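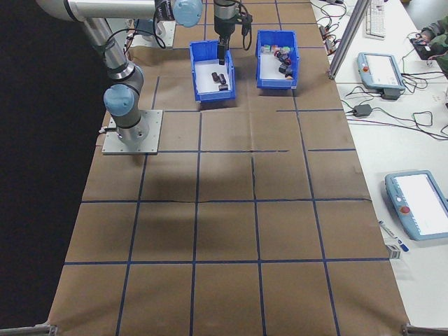 4. Lo que cambia para quien está al lado de la mesa

Empiezo por confesar que llegué a Breathnach con la hipótesis equivocada. Yo venía preparada para hablar de puestos perdidos (llevaba el guion de entrevista lleno de preguntas sobre eso) y me encontré con gente que quería hablarme de cubetas, de cables y de lo lejos que queda a veces el botón rojo. Así que esta sección va sobre todo de eso, ¡del puesto!

El taller recupera componentes eléctricos para reventa. Antes, cada operario vaciaba una caja, separaba a mano y apuntaba en una hoja. Ahora la separación la prueba un brazo y la persona prepara la mesa, vigila y decide qué hacer con lo dudoso. Malachy Horgan lleva nueve años en el taller y me lo resumió mientras buscaba un rotulador: «Antes me dolían las muñecas, ahora me duele el cuello de mirar». Lo tengo grabado y lo he escuchado muchas veces, porque la mitad de mis notas de campo acaban volviendo ahí.

4.1. Preparar la mesa

Hay un trabajo que el plan inicial no contemplaba y que en las entrevistas salía enseguida: dejar la superficie lista. El papel kraft se arruga, la cinta se despega, y una línea torcida que a mí me daba igual para Ziad Hattar era motivo de discusión. La cuadrícula sirve para que dos personas se entiendan sin señalar («ponla una casilla más abajo») y cada turno la retoca un poco a su gusto. En la Figura 1 se ven pliegues leves y una costura horizontal en el papel. Según el procedimiento escrito, preparar la mesa no lleva tiempo. En las 129 hojas de turno que revisé casi siempre hay una nota al margen sobre el papel o la cinta, y a mí eso me parece trabajo, se mire como se mire.

Figura 1. Mesa de trabajo con la cuadrícula de cinta, el brazo y las dos cubetas azules. A la derecha, las dos consolas con su paro de emergencia. 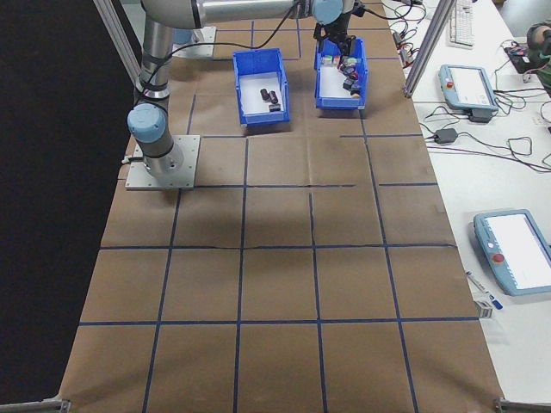

4.2. Quién decide qué es cada pieza

Los condensadores dan poca guerra: son cilindros, se parecen entre sí y todos los operarios los nombran igual. Con los pulsadores la cosa se complica. Vienen con cabezas rojas, verdes o amarillas, con cuerpos distintos, y lo que para el sistema Jurnov es una sola categoría para Ziad son por lo menos tres, según a quién se le vaya a vender. 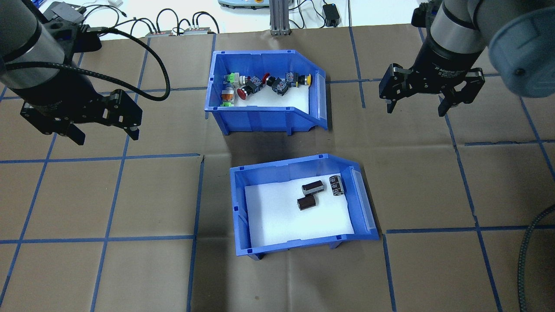 Cuando el sistema y el operario no coinciden, la norma de la casa dice que manda el operario, pero también que tiene que justificarlo por escrito. Y claro, escribir cansa. Varios me dijeron que a última hora dejan pasar la etiqueta de la máquina para no rellenar el formulario, de modo que el acuerdo sube por la tarde y en los gráficos de la empresa eso aparece como mejora. Revisé unos 300 desacuerdos y en 50 la explicación era un simple «ya lo sabéis».

Ziad propuso cambiar el formulario por una nota de voz. Cuando cerré el trabajo de campo seguían dándole vueltas.

Categoría: Trabajo y automatización > Estudios de caso
Última actualización: 9 de octubre de 2021

Comentarios de los lectores

marisa_t: Lo del cuello me suena muchísimo. ¿Se midió la altura de la mesa?

Brulta: En mi planta también cae el papeleo en el operario. Me gustaría ver la plantilla del formulario, si se puede compartir.

Paco G.: Yo separaría más los datos de mañana y tarde, ahí hay otro artículo.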